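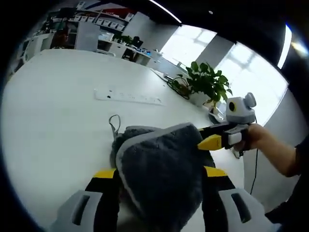

Shona, before you order another set of arms for the Latov pair, check the cable on the right-hand unit. I had the same drift on ours in January and spent a week blaming the jaws. The jaws were fine. What moved was the camera housing, and what moved it was me, dragging 4 feet of cable over the edge of the bench every time I reached for the cloth. With the left gripper closed on the gray cloth and the right one coming in from the side, the thin black cable hangs down off the right unit toward the lower right, and whatever it catches on there gets a vote in your calibration.

What I do now, in the order I usually forget it:

- Power the pair down at the strip, then unplug the camera end first.
- Put a loop of slack at the housing and tie it to the body, never to the jaw piece.
- Snug the two housing screws by hand. Mi-kyung stripped hers with a driver and we are still hearing about it.
- Wipe the yellow tips with a dry rag. Alcohol makes them squeak, then it makes them let go.
- Run the zero routine with the jaws fully open, and write the number down somewhere other than your hand.

Our good unit zeroes at 1010, give or take nothing I've ever managed to notice. If yours comes up much lower with the jaws open, that's a worn pad or lint in the slide. Plush cloth sheds like a cat, so I'd bet on lint.

On Sat, August 15, 2026, Shona Rutherford wrote:

> Right gripper on the Latov pair has started reading off again after about 462 cycles on the cloth folds. Left one is steady. I've swapped the tips twice and it makes no difference. Kgomotso thinks it's the arms and wants to order from Msimang. Does anyone have a spare set, or a better idea?

I do have a spare set, but Oratile signed it out and I'm told it is "in the drawer." Which drawer is a separate thread.

Lizelle Kekana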